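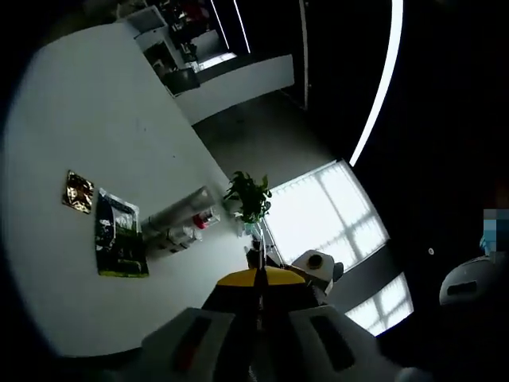

Table clearing walk-round, Gevberg unit, 1/21/23
Filled in by Eftychia Michailidis

I've kept the ticks short and put my moans in the comments. The question is still the same one: could we leave a machine to tidy up after us and go home?

1. Floor between table and counter clear
Mostly. Smooth, but dark objects around the counter.

2. Bottles back from the table edge
FAIL. There's a small dark one right at the edge. I'd shift it without thinking, but a machine has to notice it first, and a nudge in the wrong direction puts it on the floor!

3. Round things stood upright
FAIL. Canister on its side. Please stand these up before any trial, Psarras lot included.

4. Small bits and clear packaging sorted
FAIL, and the one I'd bet against. See-through wrapping is a pain for cameras, and it's in with the other little bits, so is it rubbish or is it stock? (I had to ask last time, and I work here.)

5. Flat items can be picked up
Not sure. The shiny square card lies flat on the table and I struggle with those myself if I've cut my nails. The bigger packet should be easier.

6. Plant
Leave it alone. Leaves and grippers don't mix yet, whatever the Plumard leaflet promises.

7. Glare
Bright windows plus the light strip. Try again in April with the blinds down.

Verdict: not yet for unattended clearing. Fine with one of us standing by. Recheck items 2 to 4 before Bruvlow come back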